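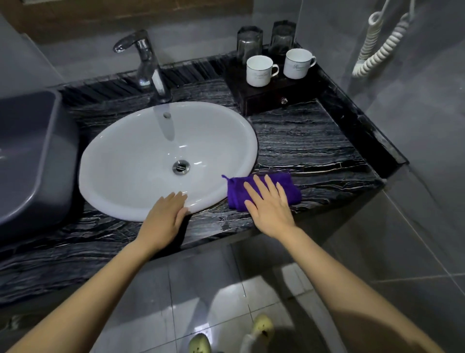

A folded purple microfibre towel beside an oval basin.

About Perron

Perron is a contract textile care and linen supply company. We wash, inspect, mend and deliver towels, cloths and bed linen for guest houses, serviced flats, small clinics and letting agents. We also sell a short range of microfibre cloths under the Fovis name.

The company was set up by Janelle Tan, a textile technologist, and Rodel Panganiban, who had run the engineering side of a hospital laundry. The first unit had one washer-extractor and one dryer. The present site has separate soiled and clean sides, divided by a full-height wall, with barrier washers loaded from one side and emptied from the other.

What we process

Cotton and polycotton are handled on the main line. Microfibre is kept apart from both at every stage, including drying. Split-fibre polyester picks up cotton lint readily, and a cloth that has been tumbled with bath towels will leave that lint on glass and chrome. Customers who send mixed bags are charged for sorting at the rate shown on their agreement.

Cotton towels are washed at 85 °C unless the care label sets a lower limit. Microfibre is washed at a lower temperature, without softener and without chlorine bleach. Softener coats the fibre and reduces uptake. We dose liquid detergent by pump, and the pumps are calibrated every March.

Cloths with hanging loops are checked at the loop seam after each wash. The seam is normally the first part to fail. Loose loops are restitched with polyester thread; a cloth that has been restitched twice is withdrawn and cut down for workshop use.

How stock is tracked

Each pooled item carries a heat-sealed tag. The tag is read on arrival, after washing and at dispatch, and the readings go into Cusora, our stock system. Customers can log in to see what is on site, what is in transit and what has been withdrawn. Cusora does not hold guest or patient details and has no field for them.

The pool agreement covers customers with 30 items or more per collection. Below that, we work on a bag rate. Customer-owned linen is accepted on either basis but must be marked before the first collection.

Testing

We run a small bench laboratory next to the packing room. It measures absorbency, shrinkage, seam strength and residual alkalinity. Test pieces are taken from normal production loads and conditioned overnight before measurement. Results are kept by load number and sent to customers on request.

Fovis cloths are tested as finished goods before a new batch is released. The current specification sets a weight of 235 g per square metre for the general cloth. Batches outside tolerance go back to the mill. Colour fastness is checked against white cotton, with the darker shades tested wet and dry — the violet and the navy took the longest to approve.

Water and heat

Final rinse water is held in a 1,000 litre tank and reused for the first wash of the next load on the cotton line. It is not reused for microfibre. Heat is recovered from dryer exhaust through a plate exchanger, which is opened and cleaned by our own maintenance staff.

The Utar depot

Our second address, the Utar depot, is a collection and storage point only. No washing is done there. Clean stock is held in closed cages — soiled bags are kept in a separate bay with its own door and its own vehicle access.

Working with us

New customers are asked for a list of items by type, fibre and size, and for a sample of each. Janelle Tan's team reviews the samples and proposes a wash process in writing. Rodel Panganiban's team handles collection times, access and vehicle size. Trade enquiries about Fovis cloths should be sent through the contact form, marked with the shade and quantity required.

Page last revised 27 Feb 2026.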